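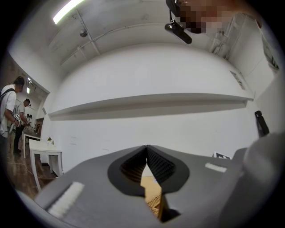 Trotdale Working Group on Hand-Held Gripper Practice
Minutes of the April meeting

Chair: Leonie Tiedemann
Minutes: Fergal Brophy
Sites represented: Votholm, Trotdale, Nair. Apologies were received from Stasevier.

The meeting opened at 9:30 a.m. The minutes of the previous meeting were accepted with one correction: under item 4, "tag board" should read "marker board."

1. Calibration before recording

The group reviewed draft section 3 of the practice guide. Votholm reported that operators at its site calibrate once at the start of a shift. Nair calibrates again whenever a gripper changes hands. After discussion, the Nair practice was adopted. The revised text reads: "The operator shall present the marker board to the camera before the first recording and again after any change of operator, pad, or mount."

It was further agreed that marker boards shall be kept flat when stored and shall be withdrawn if a printed square is scratched or creased.

2. Finger pads

Mr. Brophy presented the wear log. Of 2,276 recordings checked at Votholm, most rejected takes came from grippers whose pads were past 800 hours of use. Ms. Tiedemann asked whether hours were a fair measure, given that sites handle different objects. Nair noted that rough wood wears the pads faster than plastic does. The group kept 800 hours as the upper limit and added a visual check at each shift change. Pads are to be replaced in pairs.

3. Floors, cables, and tables

Cables crossing a walkway are to be covered or taped along their full length. Trotdale asked for an exception for short runs beneath tables. The exception was not granted. Personal bags and supplies are to be kept off any table used for recording.

4. People within view

Draft section 6 requires that faces be blurred before recordings leave the site. Nair asked whether this applies to persons in adjoining rooms seen through an open doorway. The chair confirmed that it does. Each site shall check roughly 5 percent of its blurred recordings by eye and record the result.

5. Naming of parts

The terms "pad," "finger," and "tip" are used differently at the sites. Mr. Brophy will circulate a one-page list of terms. "Jaw" will not be used.

Actions
L. Tiedemann: revise sections 3 and 6 and send them to all sites.
F. Brophy: list of terms; updated wear log.
Nair: share its shift change form.
Stasevier: confirm in writing that it accepts the pad limit.

Any other business: Votholm requested that the next meeting be limited to 2 hours. Agreed.

The meeting closed at 11:50 a.m.

Comments (3)

nair_ops
Our shift change form is in the shared folder now. Page 2 is the part you want.

K.
Does item 1 cover swapping to a spare battery? We have been treating that as no change.

Fergal Brophy
K., a battery swap does not count unless the mount is loosened. I will add a line to the draft.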